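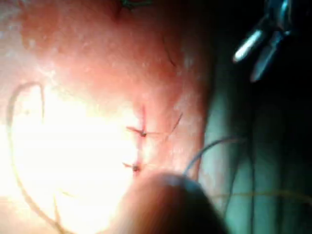 Figure 1. Wrist camera, right arm. Two interrupted stitches on the line, with glare over the left half.

Unit 5: Perception for suturing
Course team: Silvia Jireš, Abdul-Rahman Fiadzo
Reading before the session: chapter 2 of the Braritz notes, up to calibration.

Last week we wrote the state list for one stitch: pick up needle, place, drive, pull through, tie, cut. This week we look at what the software must know before it may leave one state and enter the next, and which camera can tell it.

1. What to segment

The label set has five classes: tissue, thread, needle, knot and instrument. Drape and background go into a sixth, ignored class. Thread is the hard one. In Figure 1 the long loop on the left runs through the bright area and its outline blurs, while the thin tail going up and right from the upper knot is barely there at all. A network trained on overlap score alone will drop a tail like that and still score well, as thread covers so few pixels. Use a centreline measure next to the overlap score and report both.

Short dark strands are a second source of error. A strand lying on the tissue need not be joined to a knot. Do not let the tracker join pieces across a gap of more than 31 pixels without a knot at one end.

2. Exposure

The light sits close to the tissue, so part of the view often clips. Work in this order:
a) Mask clipped pixels before any thresholding.
b) Lower the confidence of every label that touches the mask.
c) If the target point falls inside the mask, ask for a new view and hold the arm still.

The next view is also blurred. The small highlights on the black wrist housing look like good corner features, but they are reflections and they shift with the light. Feature matching on them gives a false motion estimate. Take the wrist pose from the joint encoders and use the image only to correct it. 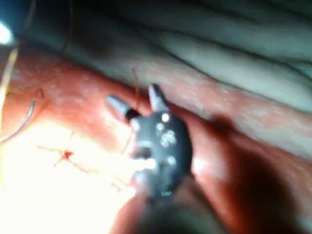 3. Two arms and one fixed view

The fixed camera gives us the distance between the tips, which neither wrist camera measures well. The planner treats each arm as a chain of capsules and checks them pair by pair. A held needle is added to the holding arm as a curved body. Leaving it out is the most common fault in student code.

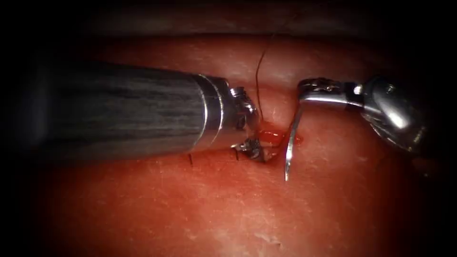 Figure 3. Fixed camera. Needle held by the right instrument, stitch tails to the left along the closed incision.

The tails help with spacing. Fit a line through the placed stitches and project the next entry point along it. Blood in the furrow can hide that line, so fit from the tails first and from the tissue edge second.

4. Exercise

Run the Cuserel tracker on the 1,000 practice images and plot centreline error against the share of clipped pixels. Hand in the plot and your script to Tài Vũ by 5 March 2022.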